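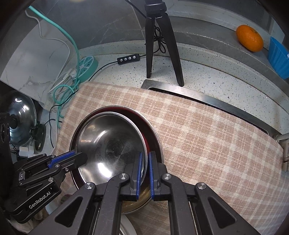
What does the Multow kitchen kit do?

It puts away clean dishes. More exactly, it nests bowls, stacks plates and moves light cookware from one part of the counter to another. You choose a routine, the arms run it, and you go and do something you like better.

Does it wash the dishes first?

No. We get this one a lot, usually in capital letters. Washing involves water, and the standard arms are rated for splashes, which a sink regards as a dare. A sealed version is being tested at our Saswood shop. We expect to say more in May.

What comes with it?

Two arms, two sets of fingers, a clamp base, the control box and a printed manual. Spare finger pads are in the small bag taped inside the lid. Please look there before writing to us about the missing spare finger pads.

How much can it lift?

Each arm is good for 3 pounds. A mixing bowl is fine. A mixing bowl full of potato salad is between you and your floor.

Will it scratch my bowls?

The pads are softer than steel, so the bowl should come off no worse than it went in. Thin glaze and gold trim are another matter, and the warranty is silent on your grandmother's china. Put a folded cloth under anything you care about. It also stops things from sliding, and it cuts down on the noise.
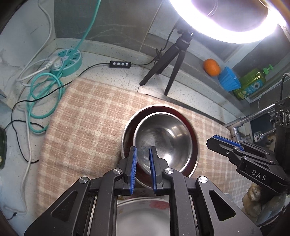
Enda Lynch wrote in to say that nesting two bowls took his kit 70 seconds, that he can do it in one, and could we please explain what he paid for. Fair enough, Enda. The default speed is set low so that new owners don't panic. Open Settings, then Pace, and raise it a step at a time. You will still win the race, but you have to be in the room.

Can I teach it my own routine?

You can save up to 40. Press Learn, guide the arms through the job by hand, and press Learn again. It copies what you did, including the part where you stopped to scratch your nose – so do a practice run.

What does it cost?

The full kit is $2,612, with shipping inside the lower 48 included. The Lashari plan adds phone support and a yearly pad replacement, and can be canceled whenever you get tired of us.

Who do I call when it stops in the middle of something?

Press the stop button, take the bowl away from it, and restart the control box. That fixes most things. If it doesn't, write to the help desk and ask for Anjana Kodikara or Deming Dong. Send the error code – "it's doing the thing again" is hard to look up.

Page last updated 3 Apr 2024.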